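卓上ロボット井戸端 > 故障・不具合・ヒヤリ > 双腕

スレッド:右グリッパが非常停止のあとに閉じてくる件

1:墨すり三年
2018年6月20日
はじめまして。普段は読む専門です。書き込むのは困ったときだけという、掲示板的にいちばん迷惑なタイプです。

Trokeoの双腕を机に据えて、散らかったペンをペン立てに戻す作業をやらせています。人間がやれば一瞬で終わり、ロボットにやらせると午後がなくなるやつです。
症状はこうです。

・右腕がマーカーをつかみに降りる
・グリッパが閉じかけた途中で固まる
・手首のランプは青のまま(うちの設定では青が「動作可」、緑が「待機」)
・仕方がないので非常停止を押す
・解除する
・誰も何も命令していないのに、グリッパが最後まで閉じる

問題は最後の行です。昨日はそのとき、私の人差し指がそこにありました。マーカーをどけようとしていたので。
怪我というほどではなく、赤くなって、しばらくキーボードのJが打ちにくかった程度です。ただ、解除した直後に勝手に動くのはまずいだろうと思い、いまは右腕の電源を落としてあります。

制御側はPrikness、グリッパの通信はFlultportの変換基板経由です。同じ構成の方、いますか。

2:ねじ山なめ太郎
指、お大事に。
うちもTrokeo+Priknessですが、解除後に動いたことはないです。変換基板は使わず直結。なので第一容疑者はFlultportに一票。

3:夜勤明けの減速機
>>1
先に言いにくいことを言うと、解除した直後の可動範囲に指を入れるのが悪い。
どのメーカーのどの腕だろうと、解除したら動くと思って扱うのが作法。故障の話はそのあと。

4:墨すり三年
>>3
おっしゃるとおりです。朝、班長にも同じことを三倍の長さで言われました。

5:白手袋
>>3
作法の話に持っていくのは賛成しかねる。
非常停止の解除だけで動作が再開してはいけない、というのは作法以前の設計の話でしょう。解除と再起動は別の操作であるべきで、「解除したら動くと思え」が通用するなら、あの赤いボタンはただの一時停止ボタンです。

6:夜勤明けの減速機
>>5
再開してはいけないのはそのとおり。でも現に動く機械が世の中に山ほどあるから指を入れるなと言っている。
正しい設計を唱えながら指を詰めた人を何人か知っている。

7:白手袋
>>6
両方言えばいい話ですね。

8:夜勤明けの減速機
>>7
両方言った。順番が気に入らないだけだろう。

9:ねじ山なめ太郎
朝から元気ですね。
>>1 さん、固まったときのPriknessのログは残っていますか。グリッパだけ応答が切れているのか、腕ごとなのかで話が変わります。

10:墨すり三年
>>9
残っています。切れているのはグリッパだけでした。腕の関節角は固まっている間もちゃんと流れてきます。

該当の行はこんな感じです。

gripper_right: no reply (48 ms)
gripper_right: retry
gripper_right: no reply (48 ms)
gripper_right: hold last target

で、非常停止を押して解除したあとに

gripper_right: link up
gripper_right: resume target

と出て、閉じます。「resume target」がこんなに憎い英語だとは思いませんでした。

11:ねじ山なめ太郎
あー。
最後の目標値を握ったまま通信が切れて、つながった瞬間に「続きをどうぞ」とやってしまうわけですね。律儀というか。
ということは不具合が二つ重なっています。

通信が切れること。
復帰時に古い目標値を送り直すこと。

前者は線か基板、後者はソフト。別々に追ったほうがいいです。

12:湯呑み
便乗ですみません。うちはFlultportの基板を使っていて、切れたことは一度もありません。基板のせいにする流れにちょっとだけ抵抗しておきます。
ケーブルの取り回しは見ましたか?

13:墨すり三年
>>12
見ました。見たつもりです。コネクタは全部押し込んで、引っ張っても抜けません。

14:夜勤明けの減速機
「見たつもり」は見ていないときの言い方。

15:墨すり三年
>>14
返す言葉がないので、もう少し情報を出します。

固まる場所に偏りがあります。同じ試行を昨日は34回流して、固まったのは全部、右腕が手前に向かって低く降りたときでした。奥のほうに手を出しているぶんには、まったく機嫌がいいです。左腕は一度も固まっていません。左は優等生です。話していてもつまらないくらいです。

作業台の様子です。左が待機、右がマーカーに寄ったところです。
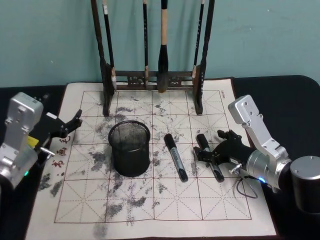 Kaewkla 開発室 双腕作業班

マーカーは二本、ペン立ては黒い金網のもので、筆掛けは奥に立ったままです。この配置で右だけが固まります。下の紙の上でマーカーの認識がふらつくこともあるのですが、それは別の悩みで、今回のログには認識側のエラーは出ていません。
何か気づいたことがあればお願いします。

16:湯呑み
>>15
右手首の下、黒い細いケーブルが紙のほうまで垂れて三角の輪になっていますよね。
これ、低く降りるたびに紙に触っていませんか。

17:ねじ山なめ太郎
>>16
同じことを書こうとしていました。
腕が下がる、輪が台に当たって押される、押された分がどこかに逃げる。逃げる先がコネクタの根元だと、そのうち中の線がくたびれます。奥だと平気で手前の低いところでだめ、という話とも合う。

18:墨すり三年
>>16 >>17
……垂れてますね。
毎日見ていたのに、あの輪はああいうものだと思っていました。

19:夜勤明けの減速機
ああいうものではない。
ただ、輪が台に触れたくらいで毎回切れるなら、その前から中で切れかかっている。結束し直しただけで直った気になるとまた来る。線ごと替えたほうがいい。

20:白手袋
私は認識側も疑いたいですね。下の紙、墨の汚れがかなりあるし、罫線も斜めの破線まで入っている。黒い軸先のマーカーを黒い汚れの上で探させているわけで、高さの推定がずれて、グリッパを台に押し込んでいる可能性は?
押し込めば電流が上がって、保護がかかって、応答が止まる。ログの見た目は同じになります。

21:ねじ山なめ太郎
>>20
保護で止まったなら過電流の行が出るはずでは。Priknessはそこだけはうるさいです。夜中にメールまで寄こします。

22:白手袋
>>21
基板を挟んでいると、その行が上がってこないことがあるんですよ。直結の人にはわからない苦労です。

23:湯呑み
>>22
基板を挟んでいますが、上がってきますよ。

24:白手袋
>>23
版が違うのかもしれません。うちでは上がってこなかった、というのは事実なので。

25:墨すり三年
>>20
切り分け方を教えてもらえると助かります。紙をどけて黒い布だけにして、それで固まらなければ認識、という理解でいいですか。

26:夜勤明けの減速機
>>25
それだとケーブルの触り方も変わるから分けられない。
紙もペンも置いたまま、認識を切って、決め打ちの座標で上げ下げだけさせる。高さは台に当たらないところまで。ただし輪は触れる高さ。それで切れたら線。
グリッパには何も握らせるな。指も置くな。

27:墨すり三年
>>26
指については、もう信用していただいて大丈夫です。

28:ねじ山なめ太郎
ついでに、試験中はPriknessの復帰時の挙動を変えておいたほうがいいです。設定の奥の奥に「on_link_up」という項目があって、初期値がresumeになっています。これをidleに。つながっても黙って待つようになります。
どうして初期値がresumeなのかは、作った人に会ったら聞いてみたい。

29:白手袋
>>28
それ、試験中だけではなく常時idleにすべきでしょう。

30:夜勤明けの減速機
>>29
持たせた物を落としたくない現場はresumeにしたい。ガラスを握っている最中に一瞬切れて、戻ったらだらんと黙っているのでは困る。だからメーカーが逃げ道を残した。初期値にするのは俺もどうかと思うが。

31:白手袋
>>30
珍しく最後の一文で合意しました。

32:墨すり三年
途中経過です。
on_link_upをidleにして、認識を切り、右腕の上げ下げだけを流し始めました。目標は700回です。いま様子を見ていますが、腕が何もない空中と紙のすぐ上を行ったり来たりするだけなので、見ていると体操の先生を思い出します。

席を外すときは止めています。念のため。

33:湯呑み
いい報告を待っています。悪い報告でもいいです。線が原因なら基板の名誉が守られるので、私としては悪い報告のほうが好みです。

34:墨すり三年
切れました。93回目です。

gripper_right: no reply (48 ms)
gripper_right: retry
gripper_right: no reply (48 ms)
gripper_right: hold last target
gripper_right: link up
gripper_right: idle

認識は切ってあります。マーカーには触れていません。グリッパは半開きのまま、おとなしく待っていました。idle、えらい。
それと、切れた瞬間、輪がちょうど紙に乗って潰れていました。横から見ていたので間違いないです。

35:湯呑み
おめでとうございます(基板代表)

36:ねじ山なめ太郎
ほぼ決まりですね。あとは線を替えて同じことを流して、切れなければ。

37:白手袋
認識説は取り下げます。ただ、過電流の行が上がらないことがあるという話は取り下げません。

38:夜勤明けの減速機
>>37
誰も取り下げろとは言っていない。

39:墨すり三年
線を外しました。
手首側のコネクタから少し離れたあたり、被覆はきれいなのに、指で曲げるとそこだけくにゃっとします。テスターを当てて曲げ伸ばしすると導通が切れたり戻ったりしました。中で折れかけていたようです。

外から見てわかるところは本当に何もなくて、これを「押し込んだので大丈夫」と言っていた自分に、少し離れた場所から声をかけたい気分です。

40:夜勤明けの減速機
替えの線はあるのか。

41:墨すり三年
>>40
純正の予備がなく、発注したら納期が7月だそうです。
左腕の線を右に移すという案が班で出て、班で却下されました。優等生を巻き込むなという意見が多数でした。

42:ねじ山なめ太郎
>>41
同じピン配置の汎用品でもいけますが、柔らかいのにしてくださいね。固定配線用の硬いのを付けると、今度はコネクタのほうが負けます。うちは負けました。基板側の受けごと持っていかれて、高い授業料でした。

43:湯呑み
長さも大事です。短すぎると手首を回したときに引っ張られて、長いとまた輪になる。手首をいっぱいに回した位置で余りを見て、上腕側で留めるのがおすすめです。手首の下で余らせない。

44:白手袋
留める前に、可動域の端から端まで手で動かして確認を。電源は落とした状態で。
しつこいのは承知です。

45:Surachet Suksawat
はじめまして。>>1 の班の者です。指の話を三倍の長さでした本人です。
スレッドを見つけてしまったので、補足だけ書きます。

うちの作業手順には「非常停止の解除前に、可動範囲に手がないことを声に出して確認」と書いてあります。書いてあるのですが、一人で作業しているときに誰に向かって声を出すのか、という点が抜けていました。結果、誰も声を出していませんでした。
手順のほうも直します。一人のときは解除しない、二人目を呼ぶ、に変えるつもりです。

on_link_upの件は知りませんでした。>>28 さん、ありがとうございます。班の他の機体も確認したところ、全部resumeでした。

46:墨すり三年
>>45
班長、いつから見ていましたか。

47:Surachet Suksawat
>>46
「三倍の長さ」のあたりから。

48:夜勤明けの減速機
>>45
二人目を呼ぶのはいいが、呼ばれた側が横で携帯を見ていたら同じこと。解除する人間が自分で手の位置を見る、は残しておいたほうがいい。

49:白手袋
>>45
解除と再開を別操作にできないか、制御側でも検討してください。人の注意だけに頼る対策は、忙しい日から順に守られなくなります。idleにするだけでもだいぶ違いますが、設定は誰かが更新したときに初期値に戻ります。戻っていたら起動時に止まる、くらいの仕掛けはほしい。

50:Surachet Suksawat
>>49
そこはPornthip Wiriyaが起動時の点検に一行足すと言ってくれています。resumeのままなら起動を拒否する、というものです。
朝いちばんに拒否されて文句を言うのはたぶん私です。

51:ねじ山なめ太郎
その点検の一行、よければあとで貼ってください。うちも初期値のままな気がしてきて、さっきから落ち着きません。

52:ねじ山なめ太郎
自己レス。確認しました。resumeでした。
「うちは動いたことがない」と >>2 で偉そうに書いたのは、線が切れたことがないだけの話でした。お恥ずかしい。

53:湯呑み
>>52
うちもresumeでした。黙っていようかと思いましたが書いておきます。

54:夜勤明けの減速機
うちはidle。

55:白手袋
>>54
でしょうね。

56:墨すり三年
汎用の柔らかい線で仮に組みました。余りは上腕側で留めて、手首の下には何も垂れていません。
昼過ぎから同じ上げ下げを流して、最後まで回りきりました。切断なしです。

まだ認識を入れた本番の試行はしていません。純正の線が届くまでは、速度を落として、グリッパの力も下げた状態で使います。解除は二人で。声も出します。今日さっそく出したら、隣の部屋から返事がありました。

57:ねじ山なめ太郎
お疲れさまでした。よかった。
外した線は捨てないで、くにゃっとするところに印をつけて取っておくといいですよ。新しく入った人に触らせると一発で伝わります。

58:墨すり三年
>>57
赤いテープを巻いて引き出しに入れました。

59:白手袋
認識がふらつく件は、別スレを立ててくれれば付き合います。罫線が細かい紙は本当に曲者なので。照明の向きから聞きたいです。

60:墨すり三年
>>59
ありがとうございます。立てます。マーカーの片方だけ向きを逆に読むことがあって、ペン立ての前でグリッパがくるっと回って考え込むんです。あれはあれで見ていて味があるのですが、仕事にはなりません。

61:通りすがりの治具
横から失礼。検索で来ました。別メーカーの腕ですが症状がそっくりで、いま手首の下を見たら、うちも輪になって垂れていました。
とりあえず非常停止を押して、そこから動けずにいます。解除する前に何を確認すればいいですか。

62:夜勤明けの減速機
>>61
手をどける。電源を落とす。それから >>26 と >>43 を読む。
制御は何を使っている?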